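8 Mar 2025
By Charito Yap

Small yachts deserve better berths

Mirkport marina is to lose 12 of its short berths in April so that the outer pontoon can take four large motor yachts. I think this is a mistake, and I say so as someone who likes large yachts and has worked on two of them.

The case for the change is money. A visiting yacht of over 40 metres pays well, buys fuel and sends its crew ashore to spend their wages. Owners of small cruisers bring sandwiches.
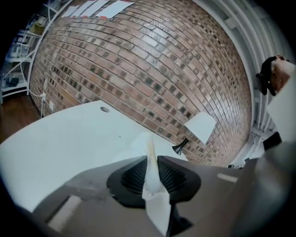 What the big boats leave behind

Large yachts move on. Ketard built its long pontoon for them, and through the winter it stands bare while the chandlery opens two mornings a week. The small boats that used to keep it going went round the headland to Habte and have stayed there.

People with small boats are in the yard all year. They buy paint, rope and filters, and they pay the local rigger.

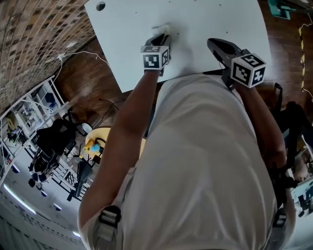
They also bring their children, and that is where most of the crew I have worked with came from. A deckhand who learned on a seven-metre sloop knows what a line under load can do.

Mivton kept its short berths and put the big visitors on moorings, with a tender to run people in. It earns less per night in August. I would still take that bargain, and I have written to the harbour office to ask for it.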